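Demonstration Operators, Hand-Held Gripper and Remote Control (part-time, fixed term)
Plarkik, Manipulation Data Group

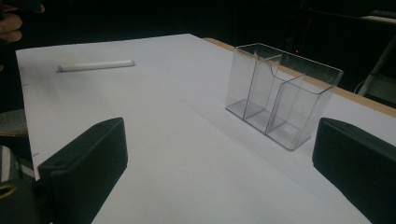
About the position

Plarkik is hiring demonstration operators for its tabletop manipulation program. Operators perform short tasks with a hand-held gripper, or drive a bench arm from a remote station, while the system records motion and video. The recordings are used to train control policies for two-finger grippers. The work is repetitive, done to a written protocol, and judged on consistency more than on speed.

There are openings on both collection lines. The hand-held line is called Hailu and the remote line is called Dirnon. Please state a preference in your application. Operators hired for one line may be cross-trained on the other after the first month, depending on scheduling.

The position reports to Lensa Abera, collection lead. Day-to-day supervision on Dirnon is by Gion Lehner.

What the work consists of

Hailu operators hold the gripper in one hand and close the fingers with a trigger. A typical task family is placement into narrow containers: a white stick lying on a sheet of paper is picked up, reoriented if needed, and put into a compartment of a clear three-slot organizer. Other current families are lid removal, stacking, cloth folding, and transfer between trays. Objects are small and light. Each family has a task card giving the start layout, the allowed variations, the end condition, and the reasons for which an episode must be discarded.

Start layouts change between episodes. The operator moves the object and the container to new positions and angles according to the card, brings the gripper to the start pose, records, and resets. Transparent containers are used often. They are hard for the vision models and also somewhat hard for people, so expect to spend your first sessions learning where the walls and dividers are when seen through the tool's camera view.

Dirnon operators sit at a station with a leader arm and two monitors. The follower arm is in the next room and is not in the operator's direct line of sight. There is a small delay between the leader and follower motions, and operators are trained to move at a pace that does not produce overshoot. Contact forces are shown on the second monitor as a bar. There is no force feedback through the leader arm at present.

On both lines, operators:

run episodes according to the task card and mark each one as keep, discard, or review;
write a short note on any episode marked review;
reset the table between episodes, including replacing the paper when it is creased or marked;
check camera focus and finger alignment at the start of a shift and after any drop or collision;
stop work and call the supervisor if a finger pad, cable, strap or mount comes loose;
upload the session log before leaving.

Quality criteria

An episode is kept if the end condition is met, the motion is continuous, and the fingers and the target object stay in view during approach and release. Pauses longer than 2 seconds lead to a discard unless the card calls for a pause. A missed first grasp followed by a clean second attempt is kept and tagged as a recovery. Please do not discard recoveries. They are in short supply and the training group asks for more of them every month.

Push-alignment against a container wall is allowed on some cards and forbidden on others. Read the card each time the family changes, even if you have run it before, as revisions are frequent during the first weeks of a family.

Review is done by Sigita Kairys, who samples kept episodes from every shift and sends written comments. New operators have all of their episodes reviewed for the first 5 shifts. After that the rate drops. Comments are specific (approach too steep, released above the slot, wrist roll not used) and operators are expected to apply them on the next shift.

A standard Hailu shift yields over 200 kept episodes for an experienced operator on a simple family. This is given for orientation only. There is no quota, and pay does not depend on episode count. The placement family now under collection stands at 1,092 kept episodes and will continue through the start of this term.

Requirements

Steady use of at least one hand for repeated fine motion, with breaks. Left-handed operators are welcome and there are left-hand grips for the Hailu tool.
Normal or corrected near vision. Dirnon operators also need to judge depth from a flat screen, which is checked during the trial session.
Ability to follow written instructions in English and to write short, factual notes.
Ability to stand for up to an hour at a time (Hailu) or sit for the same period (Dirnon). Adjustable tables and chairs are provided. If you need another arrangement, tell us when you apply.
Willingness to work in a room with reduced lighting. Some families are collected with the overhead lights off and a single side lamp.
Age 18 or older and authorized to work at the site.

Experience with robots is not required. Past operators have come from dental labs, sewing, watch repair, kitchen work and video games, and have done well. Applicants with teleoperation experience should say which system they used and whether it mirrored joint positions or end-effector pose, as habits from one do not always carry over to the other.

Useful but not required

Experience labeling or reviewing video data.
Basic use of a command line. The recording software, Prondora, has a graphical interface, but calibration is still run from a terminal.
Experience keeping lab or shop logs.

Hours and terms

Shifts are four hours, morning or afternoon. Operators choose three or four shifts a week and keep the same pattern for the term. Recording is done in blocks of 40 minutes followed by a 10-minute break away from the table. The breaks are paid and may not be saved up to leave early.

The term is six months, with renewal possible. Pay is hourly, at the technician grade, and the rate is sent with the invitation to the trial session. Training time is paid at the same rate. Travel costs are not covered.

Recordings and privacy

The cameras on both lines point at the work area. Hands and forearms will be recorded, and those of a second person at the table may be as well. Faces are outside the intended view, and episodes in which a face is visible are deleted at review. Audio is not recorded. Remove rings and watches before a shift, and cover any tattoo on the hands or lower arms that you would not want stored. Gloves are supplied in several colors and sizes and are required for certain families.

Before the first shift, operators sign a consent form covering the use of the recordings for model training and publication. Consent can be withdrawn for future sessions at any time. Withdrawal for past sessions is possible until the data set has been released to the training group, and the form explains how this is handled.

Selection

Applicants who meet the requirements are invited to a paid trial session of two hours. The first half is an introduction to the tool or the remote station. In the second half you run one simple family while a member of the group watches. We look at whether the motion becomes more even over the session, how resets are handled, and whether the notes match what took place. The number of kept episodes in the trial is not used for selection.

Malte Sperling runs the trial sessions and will contact you to arrange a time. Results are sent by email whether or not an offer is made.

How to apply

Send a resume of no more than two pages and a short message giving your preferred line (Hailu, Dirnon or either), the shifts you can work, your dominant hand, and any condition that affects hand or wrist use that you want us to plan for. A cover letter is not needed. Work samples are not needed.

Applications go to Meron Berhe, recruiting, through the form on the Plarkik careers page, under the heading Demonstration Operators. The closing date is 02/09/2025. Trial sessions run through the second half of February, and training for the first group begins when they are finished.

Technical questions about either line can be entered in the comment field of the form and will be passed to the collection lead.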